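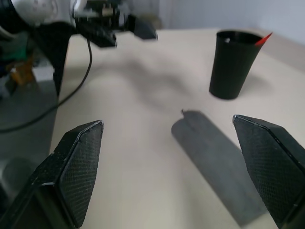 A pale beige tabletop with shadows falling across it. Photo: Vesden

VESDEN OPENS NEIGHBORHOOD REPAIR TABLES IN TRISTANOW

TRISTANOW, August – Vesden, the household repair and reuse shop on the old market street, is delighted to announce the opening of its new Repair Tables, a set of shared workspaces where neighbors can bring in a lamp, a toaster, a wobbly chair or a favorite coat with a broken zipper and mend it alongside people who have been fixing such things for most of their lives. Doors open at 7 in the morning, which is early, we know, but many of our customers like to stop by before work and we would hate to miss them.

The tables grew out of a mending evening that Vesden held in its back room last winter. Thirteen people came, most of them with something wrapped in a towel or a grocery bag, and quite a few stayed long after the kettle had been filled for the last time. By spring the shop had a waiting list, and by early summer it had signed a lease on the former shoe store next door, adding 1000 square feet of bright, ground-floor space with no steps at the entrance.

"My grandmother kept a drawer of buttons, springs and odd screws, and I think every house on our street had one just like it," said Lempi Nieminen, founder of Vesden. "I wanted a place that felt like that drawer, only with better light and somebody nearby to ask. If you have never held a soldering iron, please come anyway. We would love to meet you."

Visitors can book a seat for two hours, with hand tools, sewing machines, thread, glue and common fuses included in the price. Larger or harder-to-find parts will be sold at the counter, many of them supplied by Zukico, which has stocked the shop since its first year. Deming Cui will lead the small appliance sessions, and Iman Belkadi will look after clothing and upholstery – she is especially keen to see old quilts, in whatever state they may be.

The opening was made possible in part by a grant of $3738 from the Amegashie Fund, which paid for lighting and two height-adjustable chairs.

Children are welcome with a grown-up, and coffee will be on all day. Seats can be booked at the counter or by phone, and gift vouchers are available for anyone with a friend whose toaster has seen better days.

Media contact: Demyd Symonenko, Vesden, Tristanow. Interviews and visits can be arranged on request.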